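The Good Paper

The obituary desk at the Grurnbridge Courier was a card table, and in August the card table stuck to your arms. Joanne Crabtree had sat at it for nine years. She had buried the town's dentists, its bowling champions, and both of the men who claimed to have invented the Grurnbridge bun, and she had done it all at six cents a word without once using "passed."

The call came at lunch, when she was halfway through an egg sandwich.

"I'd like to place a notice," said a woman's voice. "For Mr. Varine."

Joanne put down the sandwich. Mr. Varine had taught penmanship at the high school until the high school stopped having penmanship, and then he had taught it in his front room to anyone who would sit still. Joanne had sat still for two winters when she was eleven. He had rapped the table near her hand, never the hand itself, and said her lowercase g looked like a man falling off a ladder.

"I'm so sorry," she said. "When did he die?"

"He hasn't," said the woman. "He wants to see it first."

Her name was Mrs. Sepúlveda and she lived next door to him. She explained that Mr. Varine was eighty-something and in good health apart from his knees and his opinions. He had read the notice for the second bun man and found it flabby. He did not wish to be flabby. He would receive Joanne at 5.

She went, because her editor said a living man could be charged up front.

The front room had not changed except that it had shrunk. There was the same smell of ink and boiled coffee, and the same water cooler in the corner, a Pureo, which he had bought from a salesman in a fit of weakness and had been complaining about for as long as she'd known him. It gurgled when she came in. Mr. Varine did not get up.

"Crabtree," he said. "How is the g?"

"I type now, Mr. Varine."

"Yes, I read the paper. I assumed some kind of accident."

He had turned to brushes late in life, after deciding that the pen had been a forty-year mistake. He had taught himself from library books, and then he had taught others, and his students had gone on to win ribbons at the county fair in a category that he had personally bullied the county fair into creating. He wanted this in the notice. He wanted it in the first sentence.
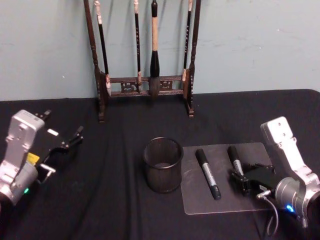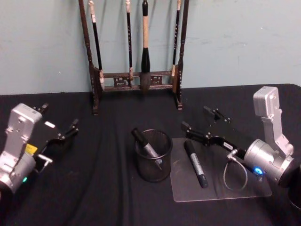
The brush rack against the wall, on its black cloth.

"Usually the first sentence is that you're dead," Joanne said.

"They'll have guessed that. It's the page for it."

She read him what she had so far. He shut his eyes to listen, like a man having a tooth looked at. He struck "beloved" on the grounds that it was hearsay. He struck "lifelong resident" because his life was still long and might yet include Portugal. When she got to "survived by," he held up a finger.

"Survived by whom?"

"That's what I was going to ask you."

The cooler gurgled. Mrs. Sepúlveda, who had been standing in the doorway pretending to look for her glasses, found that they were on her head.

"I had a brother," said Mr. Varine. "He had terrible handwriting. I suppose it's students, mainly. Could you put students?"

"How many?"

"The ones who can still write a letter someone would want to open." He thought about it. "Say about 6."

"Am I one of them?"

He pushed a sheet of paper across the table. It was the good paper, the heavy kind he used to keep on the top shelf where children couldn't get at it. Then he pushed a pen after it.

Joanne wrote the word Grurnbridge, since it had two of them in it, and she had always suspected that was why he'd moved there. It took her a long time. Her hand shook on the first g and she overdid the tail on the second. Mr. Varine picked up the sheet, held it near the window, then held it farther away.

"He's still falling," he said. "But I think he's let go on purpose."

She billed him for a hundred and twelve words. He sent the proof back the next morning with a hundred and nine of them crossed out, and a note asking whether the paper gave refunds. The paper did not. Her editor put the whole thing in the drawer with the Christmas clip art, to wait.

It's in there now. Every few months an envelope comes for Joanne, addressed in a hand so handsome that the mailman brings it up the stairs himself, and inside is a correction. The last one changed a semicolon. The one before that changed the number of students to 5, with no explanation, and she spent most of an afternoon trying to work out who it was.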